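Kelen paper mill, Wedurton: notes from the open day

The Kelen mill at Wedurton opens its doors once a year, in October, and this was my second attempt at getting in. The first time the tour lists had closed before I arrived. This year I was at the gate before 9 a.m. and got a place on the second group of the morning.

The site stands on the east bank of the river, below the weir. Water was the original reason for the location and remains the main input by mass. The mill takes river water through a screened intake, passes it through sand filters, and returns most of it after treatment. The guide gave the share returned as 90 percent, with the remainder lost as steam from the drying section and as moisture in the finished sheet.

Kelen makes uncoated board and heavy paper, mostly for folders, dividers, index cards and craft stock. It does not make newsprint or tissue. Visitors who have been to the Dumwood mill farther upriver should know that the two sites have little in common. Dumwood pulps its own wood. Kelen buys dry pulp in bales and adds recovered trim from its own cutting floor.

Stock preparation

The tour starts at the pulper, a large open tub with a rotor in the floor. Bales go in by conveyor with the wires already cut. Each batch is slushed for a set time and dropped to a storage chest. The noise at this point is considerable and ear protection is issued before the door is opened.

From the chest the stock goes to the refiners. These are disk refiners, two in series, and the gap between the disks is the most closely watched setting in the building. Refining roughens the fibers and makes them bond better, which raises strength and lowers bulk. For folder board the mill wants a fair amount of stiffness, so refining is kept light. For index card it is heavier. The control room showed the power draw of each refiner as a trend line, and the operator explained that he adjusts to power and checks against a drainage test from the lab.

Dye is added after refining. Kelen runs its colors from pale to dark in a fixed sequence, then stops for a wash-out and starts over. Yellow was on the machine during our visit. A change between neighboring shades costs less lost production than a full wash-out, and the off-shade board made in between is sold as backing.

The machine

The board machine is 158 feet long from headbox to reel and was supplied by Yadav in several stages. The wire section is the newest part. The press section was rebuilt after that, and some of the drying cylinders are from the original line. Visitors walk the operating side behind a rail.

At the headbox the stock is almost entirely water. It drains along the wire, first by gravity and then over suction boxes, and the point where the wet shine disappears from the sheet can be seen clearly from the walkway. Operators call it the dry line. It should run straight across the machine. On the day it had a slight hook on the far side, and there was some discussion among the crew over whether to adjust the slice.

The sheet then passes through two press nips and into the dryers. The hood over the dryers is closed and there is little to see, but the temperature in the aisle rises sharply. I would advise against a heavy coat. At the dry end a scanning gauge crosses the sheet and reports weight and moisture. The reel turns up a parent roll, which is taken off by overhead crane.

We did not see a sheet break. The other group did, and reported that the crew had the tail threaded again inside 5 minutes.

Finishing floor

This is a separate building, reached by a covered passage. Parent rolls are slit, and the slit rolls are then either wrapped for shipping or sheeted. The sheeter takes several rolls at once and cuts them with a rotary knife. Finished sheets are stacked on pallets with a paper tab inserted at every 1000 sheets. The tab inserter is mechanical, driven off the knife shaft, and is older than anything else in the room.

Trim from the slitter edges is drawn off through an overhead duct and baled for return to the pulper. Colored trim is kept separate. The guide was asked whether the dye can be stripped out, and answered that it can be, but that it is cheaper to sort by shade and use each one in its own color.

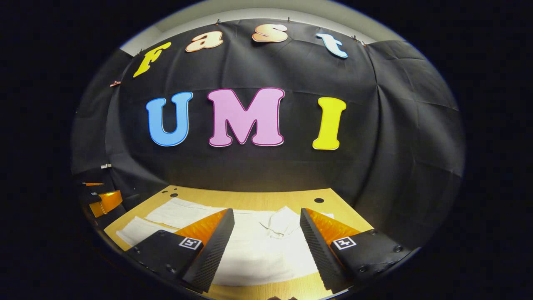
The craft grades get an extra check that the folder stock does not. They are sold to be cut by hand and by die, so the lab tests how cleanly an edge comes away and whether the surface lifts. The test is simple. A small steel die is pressed through a stack, the cut pieces are fanned out, and the edges are compared with a set of reference cards under a lamp. Fuzzy edges usually point to a worn die, so a second die is tried before the board is blamed. A moist sheet will also cut badly, and samples are kept overnight in the conditioned room before testing.

Burst, stiffness and thickness are measured on every parent roll. The stiffness tester bends a strip through a small angle and reads the force. Two directions are always reported, along the machine and across it. The difference between them is larger than most people expect, and it is the reason a folder cut the wrong way around will not stand up in a drawer.

Effluent plant

The last stop is outdoors. Process water goes to a clarifier, then to an aerated basin, then to a settling pond, and from there over a measured weir to the river. Fiber recovered at the clarifier goes back to the machine when the color allows. With yellow running it did.

Practical notes

The tour takes most of a morning. Closed shoes are required and sandals are turned away at the gate. Photography is allowed except in the control room. The walkway along the machine has a steep open stair at each end and there is no elevator, though the finishing floor and lab are at ground level and can be visited separately on request.

Parking is on the gravel lot by the old pulp store. The canteen serves coffee and soup until 2 p.m. Sample packs of mixed board are sold at the gatehouse, cash only, and the heavier weights were gone by the time my group came out.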